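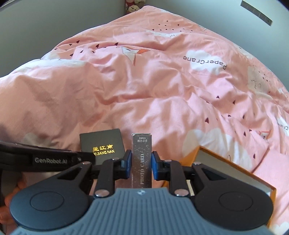

Clandow Guest House - Bedroom Safety Checklist
For the changeover between guests, upstairs and down

Please work through this with a cup of tea in hand if you like, but do work through it, even on a Thursday when we're full and everyone wants their room by two. My comments are under each item and I'm sorry they go on a bit!

1. Smoke alarm tested
OK
Loud as ever in all the upstairs rooms. The one outside Stirum (the small room over the porch) is 10 years old this April, so it's due to be replaced whether it beeps or not. I've put a new one on the shopping list.

2. Window locks and restrictors
Needs attention
The sash in Giraldo sticks in damp weather and people will lean on it. I rubbed a candle stub along the runners, my mother's old trick, and it's better - but the catch itself is loose and wants a longer screw.

3. Electric blankets
OK, one removed
Lay each one flat and feel along the wires for kinks before it goes back on the bed. Never fold them for storage, roll them. The double from Stirum had a worn patch near the plug, so I've cut the cord off and binned it.

4. Lamps, cords and power boards
OK
No cords under rugs, please. I know it looks neater.

5. Bed frames and slats
Needs attention
Lift the mattress and have a proper look underneath. Giraldo has a cracked slat on the window side, and a guest who sits down heavily will find it before we do. Spare slats are in the shed, cut to 1412 mm, and they fit every double in the house.

6. Heaters clear of bedding and curtains
OK
A metre all round. Quilts slide off in the night, so allow for that as well.

7. Hot water at the basin
Not done
It was 64 degrees at the tank last time and I'd like a reading at the taps too. Thermometer is in the second kitchen drawer.

8. Stairs and landing
OK
Handrail firm. The landing bulb has been changed, and there's one spare left in the cupboard.

Items 2 and 5 to be fixed before Giraldo is let again. Leave the finished sheet on the hook by the linen press.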